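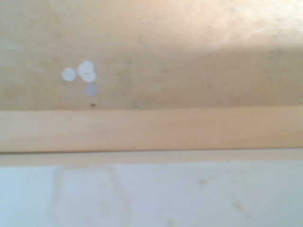

Figure 1. Four small round discs on the pale wooden panel.

How Long Does a Wood Finish Last on a Shared Table?
Project report, second-year course in Materials and Everyday Use
Student: Gøran Dahlgren

1. Background

The study hall in Tiniscombe has long wooden tables that people use all day for reading, eating and group work. They were oiled when the building opened and have been treated again at uneven intervals. Last year the student union asked whether the tables should keep being oiled or be changed over to a hard varnish. I took that question as my project for the term.

Oil soaks into wood and leaves very little on the surface. It is easy to repair, but water and coffee get through it quickly. Varnish sits on top as a film and keeps liquid out until it is scratched. Once the film is broken, water can creep under it and the whole area usually has to be sanded back. Hard wax oil falls somewhere between the two. Most of what I read before starting was written for floors, and people do not put hot cups on floors, so I could only use part of it.

2. Questions

Which of the finishes marks least when a spill is left for a normal length of time? Which one is easiest for an untrained person to repair? What do the people who use the tables think of how each one looks and feels?

3. Materials

I used offcuts of birch and pine from the school workshop. The pieces were sanded along the grain, first with coarse paper and then with fine, and wiped with a damp cloth between the two. The finishes were a plain linseed oil, a hard wax oil sold as Camix, and a water-based varnish called Asanetti. One set of pieces was left bare for comparison. In total there were 131 test pieces. I had planned for more, but one board had a split down its length and could not be used.

Everything was applied with a brush at room temperature and left to cure on a rack in February. The workshop is dry at that time of year. A summer test might give longer curing times.

4. Method

Each piece got one spill of cold water, black coffee, cooking oil or red beet juice, put on with a dropper. I wiped the spills off with a dry paper towel, half of them after five minutes and the rest after two hours. The pieces were then left overnight and graded the next morning under the same lamp. Grade 0 means no mark, 1 means a mark seen only from a low angle, 2 means a clear mark and 3 means a mark you can feel with a finger.

Two classmates graded the pieces separately from me without being told which finish was which. Where we disagreed I used the middle grade.

For the repair test, 19 students who had not done any woodwork before were each given a marked piece, some fine sandpaper and the right finish, with a half page of instructions. I timed them and graded the result.

The opinion part was a paper form left in the study hall. I got back around 200 forms, but a good many had only the first side filled in.

5. Results

Bare wood did worst with every liquid, as expected. Beet juice left a grade 3 mark on bare pine even when it was wiped off after five minutes, because the grain had risen.

Linseed oil held up against cold water for the short time but not for two hours. Coffee left a ring on nearly all of the oiled birch pieces. Camix did better on coffee and about the same on beet juice. Asanetti had no marks above grade 1 from any liquid.

The repair test went the other way. Most of the linseed pieces came back with no visible edge around the repair. On the varnished pieces there was almost always a shiny or dull patch, and several students sanded through the film into the wood. Camix repairs took the longest, mainly because people put on too much and had to wipe it back.

On the forms, the oiled surface was the favorite for feel. Varnish was described as "cold" and "like a school desk." Many people wrote that they did not care about the finish but wanted more outlets near the windows. I passed those comments on to the union.

6. Sources of error

The dropper did not give equal drops for cooking oil, which is thicker. The pine offcuts came from more than one board and some had more resin. I also graded the first batch before I had practiced enough, and I think my grades there are a little strict. I did not test heat, which I regret, as hot cups were mentioned often on the forms.

7. Recommendation

I suggest that the reading tables stay oiled and are treated twice a year, and that the tables by the kitchen are changed to Camix. The union has a quote from Doãn, a local joinery, for sanding the kitchen tables during the summer break. The full grade sheets are in Appendix A and the form is in Appendix B.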